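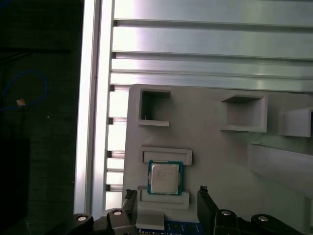 Ronja Strand wrote to me that she would never pay for a board with pockets when a drawer with foam does the same job, and that I should say clearly in my review if I disagree. I disagree, but only partly, and I will try to explain where.

The product is the Grunora upright fixture board. I bought it from Haugland for 1247 kroner, with the shipping included. It is made for people who sort and check small computer parts at a bench, mostly processors and small modules, and who want to see the parts standing up in front of them. I repair and resell older desktop computers in the evenings, so I belong to this group.

## What you get

The board is light gray with a matte surface. It has square pockets with thick walls, a slot with a raised rim in the middle, and a long shelf rail that sticks out on the right. In the box there were also screws and a small paper with drawings. The paper has no text at all, and one of the drawings shows the board upside down. I lost 15 minutes on this.

You must have a frame to put it on. I have aluminum profile behind and above the bench already, and the board is standing in front of that. If you don't have such a frame, Haugland sells one, but it costs more than the board itself and I have not tried it.

## The pockets

The pockets are the best part. They are not all the same: one is a bit wider and has a shallow shelf inside, and I use that one for the things I need to find again the same evening. The plain pocket has a deep, dark interior, and a small screw at the bottom is difficult to see there. I would like a lighter floor inside, or a hole so that one can push the part out from behind.

The walls are thick and they feel strong. In the first week I hit one of them with my elbow rather hard, and nothing happened to it, only to my elbow.

## The middle slot

The rectangular slot is the reason I chose this board before the cheaper one from Rornora. A processor can stand upright against the board just below it while I clean the next one, and I can look at it without lifting it. With the foam drawer, which I used for two years, I was always picking up the chips by the edge and turning them in the light.

The rim around the slot could be more precise. One of its corners has a small thread of material that I had to take away with a knife. The surface of the board in general is slightly uneven. It does not disturb the work, but for this price I had expected smoother.

## The rail

The rail has an angled top, and I am still not sure what it is for. Light things stay there if I place them with care. A tweezer slides off. I asked Haugland about it on a Monday and got a friendly answer the same day, saying that it is for "resting parts during inspection." Fine, but then I would have made it flat.

## Cleaning and dust

This is where Ronja is right. An open board collects dust, and a closed drawer does not. I go over mine with a soft brush every evening before I start, and the inner corners of the pockets need a cotton stick. If your room is dusty, or if you leave parts for weeks, the drawer is the better choice. Processors that I will not touch for some time go back in their trays — I don't store anything on the board for longer than the job takes.

## Would I buy it again?

Yes, for the bench. I would not buy a second one for storage. Haugland gives you 14 days to return it, and I recommend to mount it on the first day, so you have time to find out if the height of the pockets suits your arms. Mine was too low at first, and I moved it up twice.

Ronja can come and try it when she wants. She should bring her own tweezers.

*Eilif Nygård*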